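The Reading Table at Moravbridge

Every December the Moravbridge print fair sets out a table where people can sit down and leaf through other people's brochures, and I love it more than any of the prize stands! Kjell Forsberg and I went through 72 catalogs and booklets over 3 evenings, most of them from small machine makers. Some are plain, some are gorgeous, and a few I wanted to take home. These pictures stay with one favorite and the cloth it lay on.

1. Glossy cover, checked cloth

A big photograph takes up most of the cover, all soft grays and light tans, with four small robots in it. I'm a sucker for a muted palette – it sits so well on that gray cloth with the white lines.

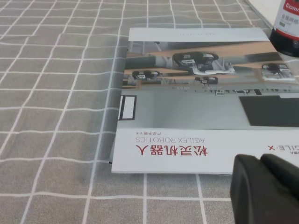 2. Warm and cool

The same cover has an orange-tan cast from this side, and I like it even better. Look how much plain white they left at one end. Brave! Most of the catalogs we read had type squeezed into every corner.

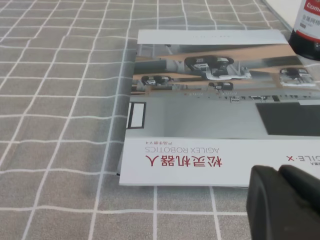 3. Company for the brochure

Pens belong on a reading table. Lucyna Stępień keeps asking people to write down which cover they'd pick up first, and over 2000 slips have gone into her shoebox so far (she reads them all).
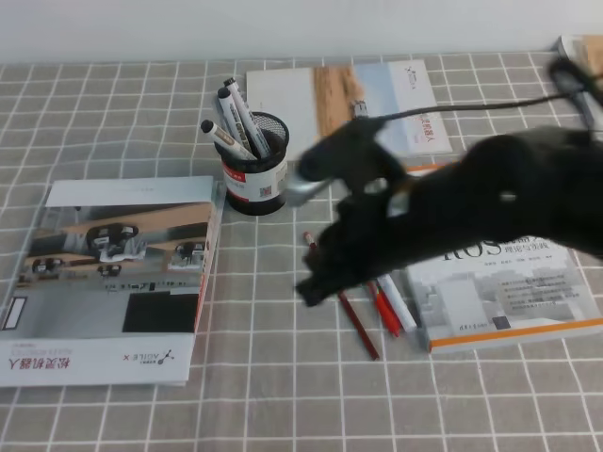 Markers in a black mesh holder, with the red title 敏捷机器人 and the AGILE X logo on the cover beside it.

4. Thick enough to settle in with

Page edges! A booklet with a bit of body to it always gets me, and so does a title block with a wide white band all to itself. I could have stayed with this one until 11 at night, and very nearly did.

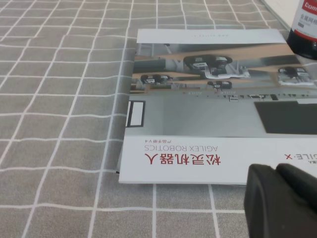

Thérèse Friesen: Lovely to see covers getting some attention. I'd still pick matte over gloss for a reading table, though, as the overhead lights at Moravbridge are fierce. Will you be doing the Flosovcombe fair too?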